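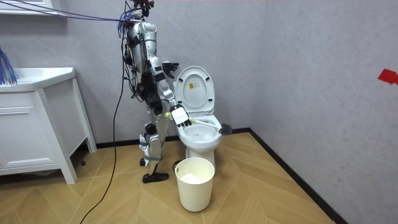
How many demonstrations per household task before training is worth it?

We are collecting examples for a humanoid that has to learn bathroom chores, starting with cleaning a toilet with a brush. One person drives it remotely and another resets the room between takes. So far we have 24 usable episodes in one bathroom. A first policy trained on those reaches for the brush well enough, then tends to scrub the air a few centimetres over the rim, or knocks the handle on the seat.

Before I book more time I would like to know two things. Should we keep recording in the same room until it works there, or move to a second bathroom now? And what do people do with takes where the operator fumbles and then recovers? At the moment I throw those out.

We label with Trorno, if that matters. Each episode is one file from picking up the brush to putting it down.

Posted by Oluf Brynjólfsdóttir
Tags: demonstrations, teleoperation, household tasks

Emanuel Neagu

24 is very few for a task where the tool touches something. I would stay in the one room for now, but change things in it every session. Move the bin, start the robot a step to the left or right, turn it a little, swap the brush for one with a longer or shorter handle. If every take starts from the same spot, the policy learns the spot.

Scrubbing the air is most likely a depth problem. Check whether your operator can judge the distance to the bowl. Ours could not from a single view, and they learned to hover and then drop the last bit by feel. The recordings were full of small pauses just above the rim, and the policy copied the pauses. We gave them a second view from the side and re-recorded the lot – annoying, but the new set was better than the old one at half the size.

Keep the fumbles. Mark the point where it goes wrong and the point where it is back on track, and train on the part from the mistake onwards. Throw out only the takes where the operator gave up. If you drop every recovery, the robot has no example of what to do when the handle catches on the seat, and that will happen to it often.

I would also cut the episodes up. Pick up, approach, scrub and put back can be four labels on the same file. You can then see which part is short of examples. In our set nearly all the variety was in the approach and there was hardly any in the scrubbing.

Mesine

just record more. we got nothing useful until we had hundreds

Gulemari

Agree with Emanuel on the recoveries. On the second room, I would go a bit earlier than he suggests. We stayed in one bathroom for 5 weeks and the policy fell apart as soon as the floor was a different colour. Even 2 short sessions somewhere else would have shown us that in the first week.

Also write down who was driving. We had 2 operators, one who scrubbed clockwise and one who went back and forth, and the policy did a sort of wobble in between. Agree on one way of doing it before you start, or add the operator as a label so you can split them later.

Oluf Brynjólfsdóttir

Thanks. I checked the files and the pauses above the rim are there in most of them. Will add the side view first and then record again with the bin and start position changed each time. I still have the fumbled takes on a drive, so those are going back in.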